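Why Does Honey Pour So Slowly?

Tip a glass of water and it empties at once. Tip a jar of honey the same way and you will be waiting a while. Both are liquids, and both are pulled down by the same gravity. The difference between them is a property called viscosity.

Viscosity is a measure of how strongly a liquid resists flowing. Water has a low viscosity. Cooking oil has a higher one, and honey is higher again. A liquid with a high viscosity is often called "thick", although scientists avoid that word, which can also describe the width of a plank or a book.

What is happening inside?

All liquids are made of tiny particles called molecules. When a liquid flows, its molecules slide past one another. In water the molecules are small and change places easily. In honey there is a lot of dissolved sugar and very little water. Sugar molecules are bulky, and they attract each other and the water between them. Each layer of honey drags on the layer next to it. This dragging is a kind of friction.

Heat changes viscosity. Molecules in a warm liquid move faster and do not hold on to each other as firmly. Honey left in a cold pantry in June, which is winter in the southern half of the world, pours more slowly than the same honey in summer. At 20 degrees Celsius honey is thousands of times more viscous than water.

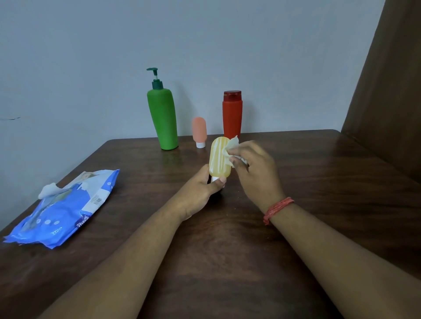 Some liquids break the simple rule. Their viscosity changes when they are pushed, stirred or squeezed. Tomato sauce is one of these. It sits in the bottle and refuses to move, then comes out in a rush after a hard shake. Liquids that get runnier when they are disturbed are called shear-thinning. Paint is shear-thinning too — it spreads under the brush but does not drip down the wall afterwards.

Cornflour mixed with a little water does the opposite. Stir it slowly and it behaves like a liquid. Hit it and it feels solid for a moment. This is called shear-thickening.

Measuring it at home

You will need two identical tall clear jars, two identical marbles, a stopwatch, water and dishwashing liquid. Fill one jar with water and the other with dishwashing liquid, both to a depth of 12 centimetres. Let any bubbles rise to the top. Hold a marble just above the surface, release it and time its fall to the bottom. Repeat for the second jar. The longer the fall, the higher the viscosity.

Do each test several times and write down every result, including the odd ones. Keep both jars in the same room for an hour beforehand so that they are at the same temperature. Wipe up spills straight away — dishwashing liquid is very slippery on tiles.

Words to know

Molecule: a group of atoms joined together.
Shear: a force that makes one layer slide over another.
Viscosity: how strongly a liquid resists flowing.

More from Irnora Junior Science
Why Does Ice Float?
What Is Friction?
How Soap Lifts Grease
Solids, Liquids and Gases
Bubbles and Surface Tension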